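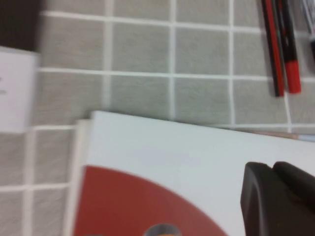 ## Wrist camera detector loses pens against a grid tablecloth

**gellobench45**

I'm working on the sorting stack for a small table-top arm. The job is to pick up pens and pencils and put them in a mesh holder. The planner is our own (called Prurance, Python, nothing clever) and detection comes from a wrist camera, with a second fixed camera for the overall view.

The cloth is grey with a white grid. When the wrist is moving, the detector reports grid lines as pens. When it is still, it mostly behaves. It also merges two pencils lying nearly parallel into one wide object, and then the grasp point lands in the gap between them.

Confidence threshold is 0.45. I trained on 1389 labelled crops, nearly all of them from a plain background. Exposure is on auto. Would more training data fix this, or should I change how I use the camera?

**Kavitha Marar**

Change how you use the camera first, then collect data.

Stop taking detections while the arm is moving. Have the planner drive to a viewing pose, wait until joint velocity is under your limit, wait another 200 ms, then take one frame. Grid lines smear in motion and a smeared line looks very much like a pale pen. Fix the exposure as well, or a white booklet coming into view will darken everything else.

For the merged pencils, use a model that gives you a mask for each item, or rotated boxes at the very least. Upright boxes on diagonal objects overlap so much that the suppression step throws one away. If you must keep upright boxes, raise the overlap limit for that step and check the result by eye.

Then label 300 crops on the actual cloth, with plenty that have no pen in them. Those empty ones will do more for the false grid detections than anything else in the set.

The grid can also help you. It's regular, so you can fit it from the fixed camera and check your table plane against it before each run.
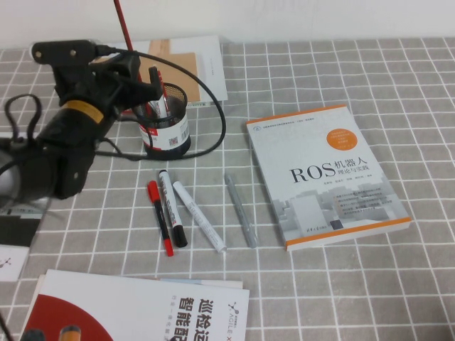 **gellobench45**

Does the fixed camera need to be calibrated to the arm base if all the grasping is done from the wrist view?

**Kavitha Marar**

Only if the planner uses its positions. If the fixed camera just decides which part of the table to look at next, a rough transform is fine, and the wrist view corrects the rest. Once you use it for collision checks you need a proper calibration, and you should repeat it whenever the camera is knocked.

**vendolach**

I just put a plain cloth down. Took two minutes. Also try a newer model, the old ones are bad with thin things.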